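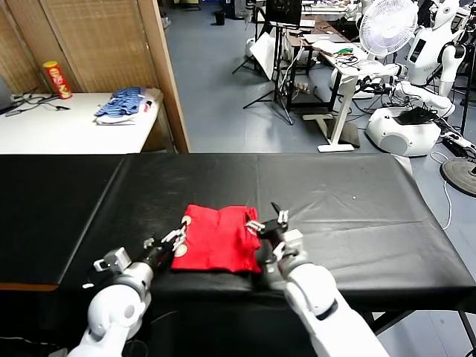 Maja Grabowska had 4 minutes between runs so we talked standing up. She runs the folding tests at Fedow, and the fault she wanted to talk about is the one from June, when the right gripper quit letting go.

"It closed on a sleeve and the release command went out and the log says open. Gripper's at zero width. So the software thinks it's open, the arm lifts, and the shirt goes with it. And the table cover."

The cover too?

"It had pinched the vinyl under the sleeve. Pulled it maybe a hand's width before Gun-woo hit the stop."

Gun-woo Shin was on the stop button that day. He is blunt about it. "Too slow. I was watching the left arm. The left arm was fine."

No one hurt. One motor cooked, a cable half out of its socket. What bothered them more was the log. Grabowska went back through 379 folds and found the same false "open" in there twice before, both times on thin cloth, both times the shirt slipped free by itself and the run got marked good.

"So we had warnings. We just filed them as sucesses."

The cause, as far as they can tell: the position sensor in the finger drive loses its zero after a hard knock against the table. Comes down a bit low, taps, shifts. After that every number is wrong by the same amount and looks perfectly healthy. Shin wanted to blame the Gevus controller. Grabowska didn't, and they argued for a week. She won that one, he says, but he still doesn't like the controller.

Fixes so far. The grippers re-zero every 60 folds and after any contact spike. Motor current gets checked against position, if they disagree the arm freezes where it is. It does not lift. And there are two people on a run now, one per arm, each with there own stop.

Is it enough? She shrugs. "The freeze has tripped on nothing a few times. Annoying. I'll take annoying."

Shin wants a proper force sensor in each finger. The request is in, no answer yet. Then somebody called her name and she went back to the shirts.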